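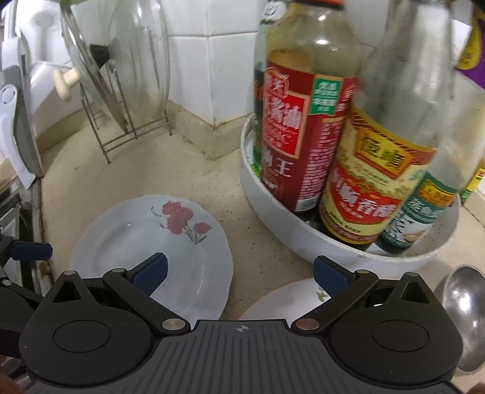
Two plates, one with a painted carnation, on a speckled countertop.

11 shares | 4 comments

The woman who tracks stomach bugs for Prisholm County works out of a former dental office on Salinas Road, where the waiting room still has a fish tank and still has no fish. She has asked to be identified by her job, disease investigator, on the grounds that she buys groceries here.

"If people know what I do, they tell me things," she says. "I was at a wedding once and a man described his whole Thursday night to me during the toasts. I hadn't even asked about the shrimp."

Asking about the shrimp is most of the work. When a lab confirms salmonella or one of its relatives in a county resident, the report lands in her queue and she picks up the phone. She wants to know what the person ate in the days before getting sick, where they ate it, who else was at the table and whether anyone in the house owns a turtle.

The turtle question gets a laugh about half the time, she says, and a long silence the other half.

People are bad at remembering meals. They can give her the restaurant they suspect, usually the last place they ate and usually, for reasons of biology, the wrong one. "Everybody wants it to be lunch," she says. "You got sick at three, you had a burrito at noon, you're ready to sue the burrito. Salmonella mostly takes somewhere between six hours and six days. So I have to ask about last week, and last week is a blank. They'll say, 'I guess I had cereal.' Nobody has cereal for six days."

Her trick is receipts. She'll ask a caller to open a banking app and read her the charges out loud, which has turned up forgotten gas station egg salad on more than one occasion. It has also turned up other things, and she has learned to say "that's fine, just the food" in a very even voice.

She has done this for almost 11 years. When she started, the interviews went onto paper forms and the forms went into a drawer. Now they go into Remumik, the county's case software, which she discusses the way other people discuss a brother-in-law. It will not let her enter a potluck. There is a menu for restaurant, a menu for grocery store and a menu for "event (catered)," and a church basement with two slow cookers is none of these.

"I put them under 'other,'" she says. "My 'other' is enormous."

Potlucks are her heavy season, and it runs from graduation to the first frost. She doesn't want them banned, and she is tired of being asked. She goes to them herself. She eats early, she brings a pie and she keeps an eye on the clock, since cold food that has sat out longer than two hours has lost her trust. On a really hot day she cuts that to one.

"People think I'm looking at the mayonnaise," she says. "It's rice. It's the big pot of something somebody made last night and put in the fridge in the pot, with the lid on, still hot. The middle of that pot is warm until breakfast. Put it in shallow pans! I have said 'shallow pans' so many times it's going on my headstone."

Last summer's example was the Skondevov reunion, a family gathering large enough to rent the fairgrounds pavilion. Four of the cousins ended up with matching lab results. It took her most of a month to get through the guest list, partly because each branch of the family was sure it had been another branch's chicken.

Was it the chicken?

"I can't tell you that," she says. She looks at the fish tank for a while. "I will tell you there was an aunt who had been very firm about not needing a thermometer."

Most of her cases never get an answer. One person sick, no leftovers, a week of cereal, and the file closes with the source marked unknown. She says this bothered her a lot more when she was new. It bothers the callers too, and some of them ring back months later with a theory. She writes the theories down. One, last March, came with a diagram.

What she would like, given the choice, is for people to call sooner. A doctor's visit and a stool sample are nobody's idea of an afternoon out, and plenty of residents would rather lie on the bathroom floor and wait. She understands this completely – she has been on that floor. But without a sample there's no report, and without a report she has no reason to phone the neighbors.

Her own lunch, on the day we talked, was a peanut butter sandwich. The phone rang before she got to the second half. She listened, wrote something on the back of an envelope and asked whether there was a turtle in the home.

There was a pause on the line, and she reached for a fresh form.

Share this story
Comments (4)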